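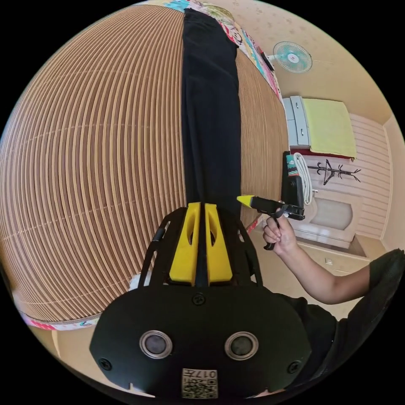

mallee_jan wrote:
Fold on the bed, always. An ironing board is too narrow for trousers and the kitchen table is never clear at our place. My only question is whether you take the quilt off first or leave it on under the mat.

9 Oct 2024

slowrinse (original poster)
Left it on. The bamboo mat goes over the patchwork quilt from October and stays there until it cools down again. I like a bit of colour showing along the sides. The mat is firm enough to fold on and dark things don't pick up fluff from it the way they do from a doona cover.

What I'm after is a better way to do dark trousers. I have more of them than anything else in the house, and they go in one drawer. At the moment I lay them along the bed, one leg on the other, and fold from the hem up. They fit, but I end up with a crease across the knee by the time I wear them.

I do it in the bedroom, near the window. 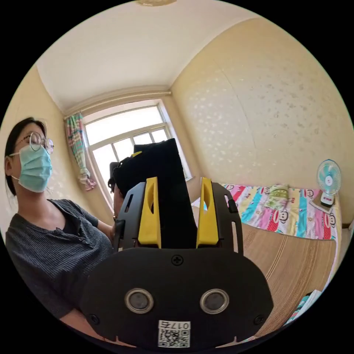

Daylight is the only way I can tell navy from black. Under the ceiling light they all look the same and I have gone to work in the wrong pair more than once. So sorting happens before lunch or it waits till the next day.

The drawer is the low one out of the Grumgate set, if anyone else has it. Hanging is out for now. We got a price of $3,000 for a built-in wardrobe and that is not happening this year.

tubandtrough
You don't need a wardrobe. A rail from the hardware shop will do it. Trousers should hang, full stop.

mallee_jan
Disagree. Hang knits or anything stretchy and the waistband drops. Cotton work trousers, fine, hang them.

tubandtrough
By the hems, with clips. Nothing drops if you hang from the hems.

mallee_jan
Then you get clip marks. I've had them on every pair I did that way.

pegbasket_wa
To the OP, try folding in thirds and leave the knee in the middle of the flat bit. Hem up to just under the knee, then waist down over the top. You get two soft folds and neither one is on the knee. Mine stand up on edge in the drawer after that, so I can see the lot.

Also what spin are you using? Drop it to 600 for dark cotton. Most of what people call fold creases are spun in before you even get to the bed.

slowrinse
It's on whatever the machine picks. I'll have a look. We use Pistent liquid, cold, if that matters.

pegbasket_wa
Shouldn't matter for creasing. It does matter for fading - turn them inside out.

rugs_up_north
Off to one side of the topic, but be careful with the bamboo mat. I had one on a guest bed and the end of a slat lifted and pulled a thread in a good pair of pants. Run your hand over it first. I fold on a flat-weave rug now, a Türkmen one from the market at Ponbridge, on the floor.

tubandtrough
On the floor? With my knees, no thanks.

rugs_up_north
Suit yourself. Never pulled a thread on it.

slowrinse
Checked the mat and found one rough slat down near the foot end. Sanded it. Thanks for that.

Before folding I've started letting each pair hang over the side of the bed for a bit, so the legs drop straight. 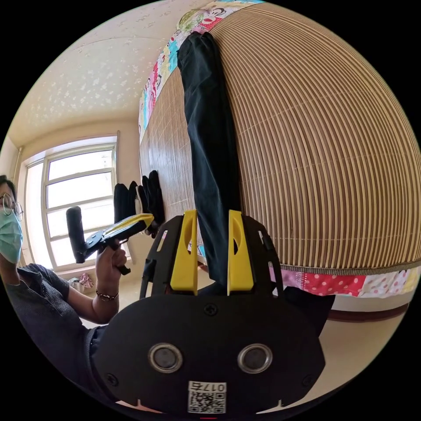 Navy pair over the edge of the mat.

With the thirds fold I did 4 pairs and they stand up in the drawer if I pack them fairly tight. I'll know about the knees when I've worn them.

mallee_jan
Not too tight or you'll be back to creases.

tubandtrough
Still say get a rail.

pegbasket_wa
Let us know how the lower spin goes. They take longer on the line, so start early.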